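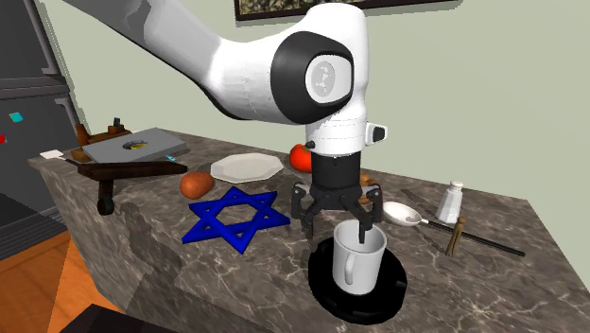 Escena de cocina en el simulador: la pinza sobre la taza blanca, con un dedo dentro de la boca.

Acta de la reunión de seguimiento del brazo, octubre
Asistentes: Tegwen Price, Gaëtan Chauvin, Iolo Nicholas, Myroslav Kobzar y yo, Myfanwy Pumphrey, que tomo nota (y aviso: escribo como hablo).
Excusas: los de Flunard, que no podían antes de las 16:00.

1. Acta anterior
Aprobada. Iolo pide que se corrija el nombre de la rama, que yo había puesto Morris en todas partes y la que falla es Guko. Corregido, ¡perdón!

2. El fallo de la taza
A esto le dedicamos casi toda la tarde. Gaëtan lanzó 200 episodios de la tarea de levantar la taza y en 77 el brazo siguió apretando después de superar el límite de fuerza. La parada de protección saltaba en el registro, pero el movimiento no se cortaba hasta 3 segundos más tarde. En simulación no se rompe nada, claro, pero con una taza de verdad y una mano cerca yo no estaría tan tranquila, y así lo dije.

Myroslav repasó con nosotros el episodio 2112, el que mejor lo enseña. Su idea es que la señal de parada entra en la misma cola que las órdenes de la pinza y espera turno como una más. Tegwen no lo ve tan claro: cree que también influye el modelo de contacto entre los dedos y la cerámica, y que con un dedo por dentro y otro por fuera las fuerzas salen raras. Discutimos un buen rato —con mucho cariño, pero un buen rato— y quedamos en probar las dos cosas por separado.

Iolo preguntó si la base negra de debajo de la taza podía estar metiendo ruido. Gaëtan no lo había mirado. Se mirará.

3. Seguridad
Acordado por todos: Guko no se carga en el brazo físico de Clinley hasta que la parada corte el movimiento en el acto. Tegwen avisa hoy mismo al laboratorio. Yo propuse además un cartel junto al armario de control y me tocó hacerlo, por hablar.

4. Tareas
Myroslav: sacar la parada de la cola y repetir la misma tanda.
Tegwen: revisar el modelo de contacto, sin tocar nada más.
Gaëtan: repetir sin la base negra y guardar los registros completos, que la otra vez se quedaron a medias.
Iolo: escribir a Flunard y preguntar si ven el mismo retraso.
Myfanwy: cartel y esta acta.

5. Ruegos y preguntas
Gaëtan pide que no se borren episodios fallidos para ganar espacio en el disco. Iolo dice que él no ha sido. Se levanta la sesión a las 17:40.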